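Character-guessing boards: hinges, card fit and a vocabulary set
30 April 2023
Filed under: Tabletop, Repairs

The board came from a clear-out shelf in Pusley in January, with a sheet of French animal cards already fitted. I paid 5 dollars for it. The box lid was missing and so were the rules, but the rules for this type of game fit on a postcard: each player picks a hidden character, the players take turns asking yes-or-no questions, and the flaps come up over whatever has been ruled out.

The layout is three rows of eight. A card slides into each slot, and the flap pivots on tabs along a ledge at the base of the row. Most of the wear on a second-hand board is at those tabs. They take a small load many times over, usually from a thumb pushing slightly sideways, and the plastic whitens before it cracks. I went over mine with a torch and found 2 tabs with whitening and none cracked. Both got a drop of Multent plastic cement on the outer side only. Cement that runs into the pivot will lock the flap, so apply it with a pin.

Stiff flaps are a separate fault. Wash the board in lukewarm water with dish soap, work each flap through its travel under the surface, and let it dry overnight. Do not use cooking oil. It collects dust and the flap is worse within a month.
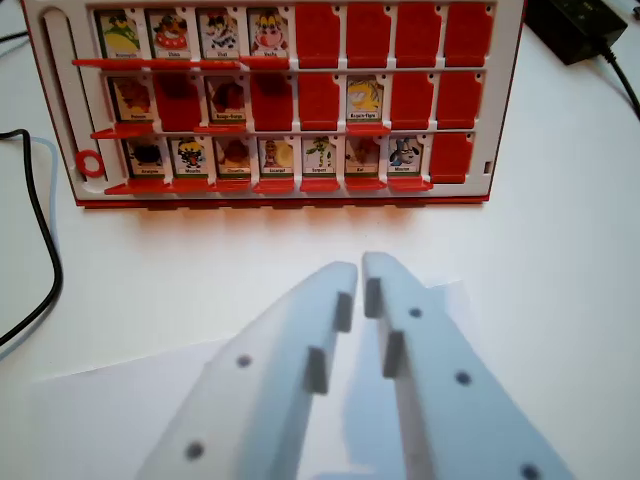

Mid-game, ten flaps up. Most of the bottom row is still in play.

Animal cards change the questions. With faces, everyone starts on hats and glasses, and the set is normally built so that each feature covers only a few characters. Animals sort less evenly. "Does it have legs?" takes out the snake and the snail and leaves nearly everything else standing, so it is a poor opener. "Does it have feathers?" has the same problem. A question on colour does better, provided both players agree beforehand what counts as brown. We settled on the main body colour, ignoring bellies and beaks.

For language practice we added one house rule: the final guess has to be made in French, with the article. Chat and mouton are easy. Chouette and mouche are both feminine and both get mixed up by tired players. The clown is not an animal, and it goes out early if that is your first question.

Card fit is the remaining item. I cut spares from 200 gsm stock and they bowed after a week. The Sivuseck card stock, item 1148 in their catalogue, is stiffer and stays flat in the slot. Trim the corners by a millimetre or they catch on the way in - scissors are fine for this. Print the label at the bottom with some margin, as the ledge can hide the lowest line of text.

Next job is a second sheet on kitchen objects. The drawings are done and the labels are not.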